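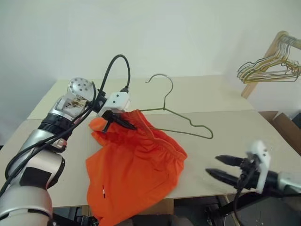 Rapport d'avancement du projet Hanudora
Remise en état du sentier de Châu
À l'attention de Madame Ka-ming Huang, fonds Finberg
25 juillet 2023

Madame,

Je vous adresse le rapport intermédiaire prévu par notre convention. Il concerne la période qui a commencé après le premier versement, au mois de mai, et il présente l'état des travaux, les dépenses et les points sur lesquels nous demandons votre accord.

1. État du sentier

Le sentier mesure 11 kilomètres entre l'ancien lavoir de Châu et le plateau d'Undatthorpe. La partie basse est de nouveau ouverte aux marcheurs. Les ronces ont été coupées à la main, comme nous l'avions promis aux deux propriétaires riverains, et le bois mort a été laissé en tas le long de la haie pour les hérissons et les insectes.

La partie haute reste fermée. Le passage près de la source est plus abîmé que nous ne le pensions au moment de la demande : l'eau a creusé sous les pierres plates et il faut reprendre le drain avant de poser quoi que ce soit. L'entreprise consultée propose deux solutions, une rigole ouverte ou un tuyau enterré. Je préfère la rigole, qui est plus facile à nettoyer, mais le propriétaire du pré craint que ses brebis ne s'y blessent. Nous devons le rencontrer de nouveau sur place. 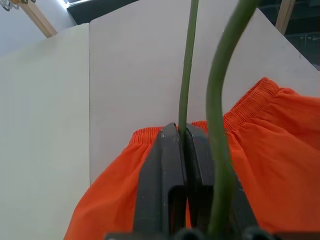 La passerelle, en revanche, avance bien. Les poutres sont livrées et stockées à l'abri dans la grange communale. Le menuisier attend seulement que le niveau du ruisseau baisse pour fixer les appuis. Il estime le travail à une semaine, si le temps le permet.

2. Dépenses

À ce jour, nous avons dépensé 3 391 euros, ce qui comprend les poutres, la location de la débroussailleuse et le gravier de la partie basse. Les factures sont jointes dans l'annexe A. Le poste « gravier » dépasse la prévision parce que le camion n'a pas pu monter jusqu'au deuxième virage et qu'il a fallu payer un second transport avec un véhicule plus petit. Je regrette de ne pas avoir vérifié ce point avant la commande.

Il reste presque 700 euros sur la première tranche. Je propose de les affecter au drain de la source et de reporter le banc d'Undatthorpe à la deuxième tranche. Le banc était attendu par les habitants du hameau, et je leur ai expliqué ce retard. Ils l'acceptent - avec un peu de déception, je dois le dire.

3. Balisage 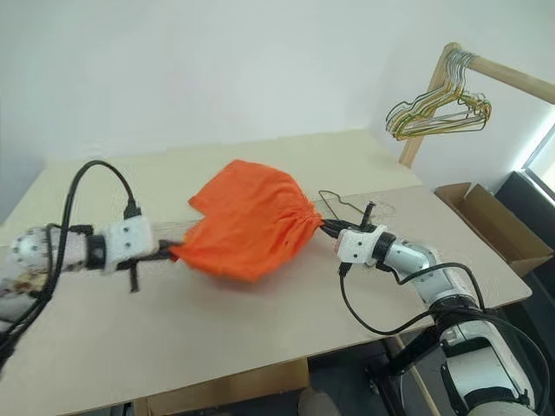
Le balisage définitif sera fait à la peinture, mais pendant les travaux il nous faut des marques provisoires que l'on puisse enlever sans laisser de trace. Nous avons d'abord essayé des rubans blancs, noués aux branches basses. Ils se perdent complètement devant les talus de calcaire, et deux groupes de marcheurs ont pris le mauvais chemin au carrefour des noyers. Nous passons donc au tissu de couleur. Un orange vif comme celui de la photo se détache sans difficulté d'un fond beige ou crème, et c'est justement la teinte de nos talus en été. Les bandes seront coupées assez larges pour être vues depuis le virage précédent, puis retirées à la fin du chantier.

Pour les panneaux d'information, le texte est écrit et relu par l'école. Il manque encore la traduction anglaise. Une difficulté demeure sur le nom du ruisseau, que les cartes et les anciens du village n'écrivent pas de la même façon. Sauf avis contraire de votre part, nous garderons la forme locale.

4. Points à décider

Nous vous demandons votre accord sur le report du banc et sur l'usage du reliquat pour le drain. Nous souhaitons également savoir si le logo du fonds Finberg doit figurer sur chaque panneau ou seulement sur celui du départ. L'imprimeur demande 400 euros pour l'ensemble des panneaux et ce prix ne change pas avec le logo, à condition que le fichier lui soit remis avant l'impression.

Le prochain rapport vous parviendra après la pose de la passerelle. Si vous désirez visiter le chantier avant cette date, je peux vous accompagner sur la partie basse, de préférence le matin. Prévoyez de bonnes chaussures, car le gravier n'est pas encore tassé.

Je vous prie d'agréer, Madame, mes salutations respectueuses.

Pichit Nuchit
Coordinateur du projet Hanudora

Annexe A : factures
Annexe B : devis pour le drain de la source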